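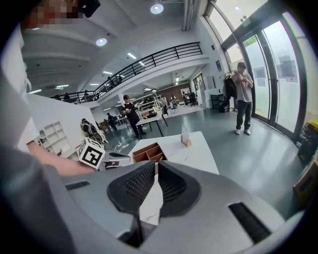

Tag cube pose jumps whenever the gripper gets close — still open

I've got a hand-held gripper build going in the shared workshop at Dosthorpe, and the pose I get from the marker cube is driving me up the wall. Fine at a distance, then as I bring the jaws in the yaw flips and the log fills with junk. My first guess was glare, as we've got tall windows all down one side and the floor is pale and glossy, so there's daylight bouncing everywhere. The cube is white with a black and white square pattern on it, and I wondered if the white bits were washing out.

Tried so far:

Exposure down from 24 to 16. Darker picture, same flips.

Swapped the Oravec tracking build for the older Rarness one. Worse! It lost the cube completely for 56 frames in one run, so I went back.

Reprinted the tags on matte paper. Slightly better, maybe, but I could be kidding myself.

Ran it Friday after dark with only the ceiling lights on. Still flips, so I'm off the glare theory.

Update, 9:40 pm

Balthasar Kofler had a look at my config and asked what tag size I'd put in. I had 32 mm, which is the whole face of the cube including the white border. You're meant to measure the black square only (yes, I know, it's in the readme). Changed it to 24 and the distance reading now agrees with my ruler, so that's one thing sorted.

The yaw flip is still there when only one face is in view, though. Has anyone on the Clorkonham list got the two-face solve working with this version? I can see the option in the settings but ticking it does nothing — no error, no change in the log. Happy to post the full config if that helps.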